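4. Waistband construction and roll-down

4.1 What we were after

Roll-down is the complaint. Ask anyone who sells leggings. The top edge folds over on itself during a squat or a forward bend, the wearer pulls it back up, it folds again. Returns desks file it under "fit", which hides it, because the size is often right and the band is the problem. Earlier work on compression tights mostly looked at pressure on the calf and thigh. Waist treated as an afterthought, or left out.

So this section deals only with the band. Leg panels, gusset and hem were held the same throughout and are covered in section 3.

4.2 Garments

All samples cut from one base fabric, a polyamide and elastane warp knit from the Grendidetti mill, medium weight, brushed on the inside. One dye lot, navy. We had wanted black as well but the black lot came in noticeably stiffer in the hand and was dropped before cutting. Pattern block was the Femora high-rise, unchanged apart from the band itself.

Three bands were compared:

Folded band. Self fabric, doubled over, no elastic. The cheapest to sew and the one most wearers say feels nicest in the fitting room.

Cased elastic. Same folded band with a narrow knitted elastic (Stimum, soft grade) run loose in a channel at the top edge.

Bonded band. Self fabric outer, power mesh lining, joined with a stretch adhesive film along the top. No stitching at the edge. Made up for us by Pai, because our own press would not hold an even temperature across the width.

Band depth was kept equal between the three. This matters more than it sounds. A deeper band sits on a different part of the torso, and comparing a deep bonded band with a shallow elasticated one tells you about depth and little else. Several of the product tests we read do exactly that.

Stitching on the first two: flatlock at the join, textured nylon in the looper. The bonded band was still flatlocked where it meets the body panel. Not a fully seamless garment, in other words, and should not be read as one.

4.3 Wearers

Eight women, all regular exercisers, recruited through a studio noticeboard. Sizes spread across the middle of the Femora chart. None at the ends of the range, a gap we come back to below. Each wore every band, order shuffled, with a rest day in between. Divya Kamath ran the sessions and fitted the garments. She did not know which band was expected to do well, though to be fair the bonded one is easy to recognize by touch so blinding was partial at best.

Each session was the same short routine: walking, deep squats, seated forward fold, plank, a slow roll down to standing, then easy jogging on the spot. The wearer was asked not to adjust the band until told. Most managed. When someone did pull it up without thinking, the moment was noted and the session carried on.

4.4 Bench work

Strips from each band went on the tensile frame and were cycled 1000 times to a fixed extension, then left flat overnight and remeasured. Separate strips were washed cool and line dried before cycling. Paloma Whitfield did the cutting and all the remeasuring, to keep hands consistent. Edge curl was judged by eye against a printed card, flat to fully turned over. Crude but repeatable enough, two readers agreed nearly always.

A bending rig would of been better. We did not have access to one in time.

4.5 Results, worn

The folded band rolled the most. Squats barely troubled it; the seated fold did, and once turned over it stayed turned over for the rest of the routine. Wearers liked it anyway. Comments along the lines of "soft", "can't feel it", then a few minutes later a complaint about the fold. That split between first impression and later impression showed up again and again and is in our view the most useful finding of the trial, for anyone running fittings in a shop.

Cased elastic held its position better but not evenly. It stayed put at the back, where the channel lies against the hollow of the spine, and tended to turn at the front. Some twisting of the elastic inside the channel. Tacking at the side seams would likely cure it, and Vignesh Kaimal has since sewn up a tacked version which is not reported here. Red marks at the waist afterward were seen with this band more than the others.

Bonded band rolled least. It also drew the most remarks about warmth, expected given the mesh layer and the adhesive. One wearer found the raw top edge scratchy at the side. On inspection the film had been trimmed a little proud at that point, so a making fault and not really a fault of the method. We kept the score in regardless.

Nobody's ranking was the same on comfort and on staying up. Worth saying plainly, since product pages tend to run the two together under "support".

4.6 Results, bench

Growth after cycling was largest in the folded band. It has only the base fabric to pull it back and the base fabric tires. The cased elastic strips recovered well in length, though the fabric around the elastic had gone slightly wavy, visible when laid flat, not visible when worn. Bonded strips recovered best when unwashed. After washing they lost some of that lead, and on a few strips the film had begun to lift at the cut ends. In a finished band those ends are enclosed at the back seam, so how far this carries over to a real garment is unclear.

Edge curl did not track with growth. We had assumed it would. The folded strips grew and did not curl; the washed bonded strips curled slightly toward the mesh side while growing hardly at all. Probably a difference in relaxation between the two layers. A lighter mesh, or the same mesh washed before bonding, would be the thing to try.

4.7 Reading the two together

Bench growth predicted roll-down in wear only loosely. A band can be tight and still roll if the top edge has nothing to stiffen it against the soft part of the waist, and body shape at the point where the band sits seems to count for more than anything we measured on the strips. Wearers with a longer torso had less trouble with all bands. Rise, then, deserves its own study, with the band held constant this time.

For makers working to a price, the cased elastic with tacks looks like the sensible middle. For studio wear with a lot of floor work, bonded. The folded band is fine for lounging, walking, travel, and should probably be sold that way.

4.8 Limits

Small group, one fabric, one color. No wearers at either end of the size range, where complaints are said to be worst. Wash testing was light and nobody wears leggings for one wash. No tumble drying at all, although plenty of households do just that whatever the care label says. Sessions were short and the room was cool; sweat changes how fabric grips skin and we saw very litle of it. Postnatal wearers were not included and should be looked at seperately, with a purpose-made panel.

Scoring sheets and the band pattern pieces can be had from Sudheer Kurup on request.

Figure 2. Rendered view of a room with small objects on a wooden table. 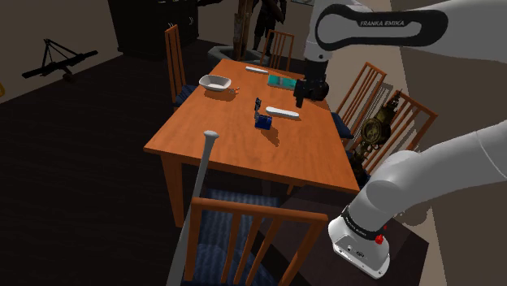 5. Notes on care labeling

Care wording for the bonded band was still being settled with Pai when this section was written. Cool wash, no softener, line dry is what we used for the strips and what we would suggest for now.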